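Part 3: Drying, folding and putting away

If you came straight here from the quick start card, please go back and do Part 2 first (leveling the feet and hooking up the drain hose). I wrote these sections in the order I wish I'd had them when I set up my own Ladefoged, and the drying settings make a lot more sense once the washer side is running properly.

This part covers the Ladefoged combo with the Cencombe control panel. If yours has the older dial, the steps are the same but your program names will be different. Look at the sticker inside the door.

Before the first drying run

1. Pull out the lint drawer and check for the strip of packing tape along the back. Mine was still on there and I ran two loads before I noticed!

2. Push the drawer back until it clicks. The panel will let you start without the click, but you'll get lint all over the door seal.

3. Run the empty drum on Warm Air for 9 minutes. There'll be a bit of a new-machine smell. Open a window.

Caution: the inside of the door glass gets hot, and it stays hot after the beep. Keep little hands away from it until the door light goes off.

Picking a program

4. Turn the selector to the fabric you've got the most of. For a mixed load I go with the gentlest thing in there, so one thin shirt means the whole lot gets Delicate.

5. Set the dryness level. There are 5 of them. I live on level 3 for pretty much everything (towels get 5, and anything stretchy gets 2).

6. Fill the drum halfway, no more. I know it washes a full drum just fine, but clothes need room to tumble and a stuffed drum gives you damp waistbands every single time.

Note: the time on the display is a guess. A half drum of everyday clothes on level 3 takes mine about 80 minutes, and the countdown will happily sit at the same number for a while near the end. It isn't stuck. Leave it be.

Taking things out

7. When it beeps, get the clothes out right away if you can. If you can't, turn on Keep Loose before you walk off, and the drum will give a turn now and then so the creases don't set.

8. Feel the thick spots before you fold anything: waistbands, cuffs, pocket corners, hoods. If they're cool and clammy, put that piece back in by itself on Warm Air.

9. Untwist any drawstrings and pull the two ends even. I used to skip this, and then I'd be fishing a cord out of a waistband with a safety pin at seven in the morning.

10. Fold pants lengthwise first, one leg over the other, on something flat and wide. A bed is perfect for this. Smooth them from the waist down to the cuffs and then fold again to fit your drawer. 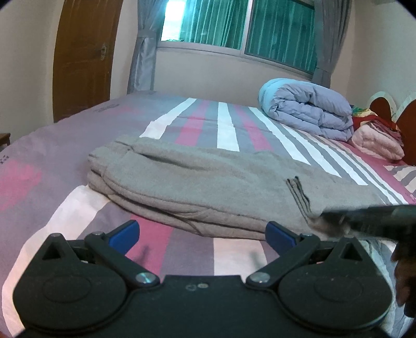
11. Let the pile sit out for a few minutes before it goes in the drawer, especially if you've got a deep wooden one like my old Goletti dresser. Warm clothes shut up in there come out smelling stale.

Cleaning up afterward

12. Empty the lint drawer. Every load, please! Dry fingers work better than a brush, and don't rinse the mesh unless you've got time to let it dry completely.

13. Wipe the door seal with a soft cloth, getting down into the bottom fold where the fluff collects.

14. Leave the door open a hand's width.

If the panel shows F3 while you're drying, the machine thinks its air path is blocked. Switch it off, empty the lint drawer, check behind it for a stray sock, and start again on level 2. If F3 comes right back, skip ahead to Part 5, where I go through the Kesulden filter kit and how to fit it.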